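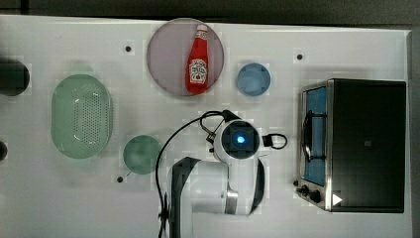

*The arm at the main table, with lunch-adjacent props.*

# About Jerno

Jerno is a robot arm build in a shared workshop on the second floor of the old Gronitz building. We have 2 keys, one good chair and a waiting list for the chair.

The arm started as a winter project and has now eaten 1128 hours of evenings, going by the sign-in sheet. We wanted something that could tidy a kitchen. So far it has opinions about ketchup. 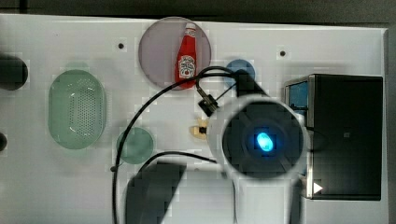
Most of our time goes into cables. Every route we try is fine until the wrist turns, and then we get out the zip ties again. Foulkes is our control software, currently at build 444, and we keep the older builds around for when we miss them.

The toaster oven stays unplugged. Cooking is a later phase - possibly much later.

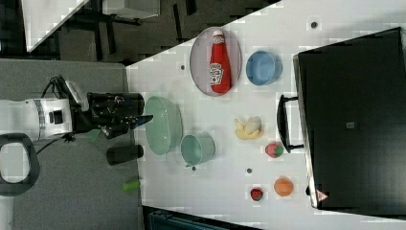
Gatell, our parts shelf, is open to anyone who shares the room. Take a bracket, leave a bracket, and please write it down. Open bench runs from 5 p.m. until the building lights go off, which they do without warning.

We don't sell anything, and we can't fix your printer. If you'd like to come and help with wiring, bring side cutters. Ours are on Gatell somewhere.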